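Dutcombe Neighbours – Help and Advice
Shops and high street

Gift card after Clistau closes at Jutport

Maxence Carré
28 May 2020

Hello everyone. I have read that the Clistau shop in the Jutport centre will close for good, and I have two gift cards from them which I received for my birthday. I did not use them yet because the centre was shut this spring. Now the notice on the door says "closing down, everything must go", but it says nothing on gift cards. I tried the telephone number on the back of the card and after a long wait the line was cut. I would like to put the money towards something for the kitchen.

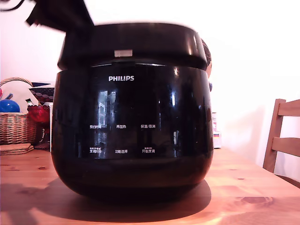 Can I still spend a Clistau gift card during the closing sale?
At the Jutport shop you can spend it at the till until the last day of trading, but the cashier told me on Tuesday that they no longer give change back on the card.

I add this after my visit, so that others with the same problem will find it. My remaining worry is the second card, as I did not see anything else that I need. Does it stay good in the Dutcombe shop, or will that one close also?

harbourside_jen

Dutcombe is staying open as far as I know. My sister in law works in the bakery next door and they've heard nothing. Use it soon though, I lost money on a card when the old shoe shop went.

Pavement Pete

Centre's been dying for years. Rents too high. Sabbagh will be next you watch.

orla_t

I worked for some years in the office of a shopping centre (a different one), so I can explain a little. A closing shop and a closing company are two different matters. If only one branch shuts, the card is normally good in the other branches, and you should keep the receipt if you have it.

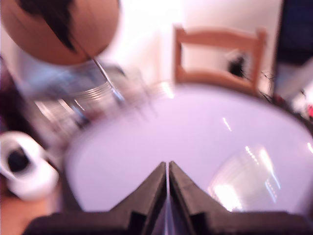 If the whole company goes to administrators, the card holder becomes a creditor like the suppliers, and usually gets very little. For this reason I would not keep a card for a better moment. Ask in writing at the Dutcombe branch whether they accept it, and give the card number – mine had 623 at the end and they found it at once. The large unit is 1149 on the centre plan, on the upper level, and the customer desk is at the back near the lifts. They answer letters left there faster than e-mails.

As for Sabbagh, they have renewed their lease. It was on the board by the car park entrance.

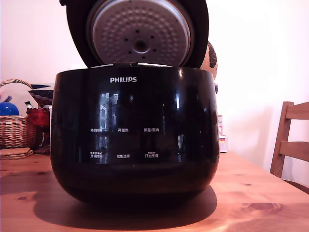
Page last changed: 28 minutes ago by orla_t

One thing I forgot. If the person who gave you the card paid by credit card, they can ask their bank, but the rules depend on the amount and the bank will want to see the proof of purchase. Also, please check the date printed on the back, the small one under the strip.

Maxence Carré

Thank you Orla, this is very clear. I will take a letter to the Dutcombe desk on Saturday and write here what they reply.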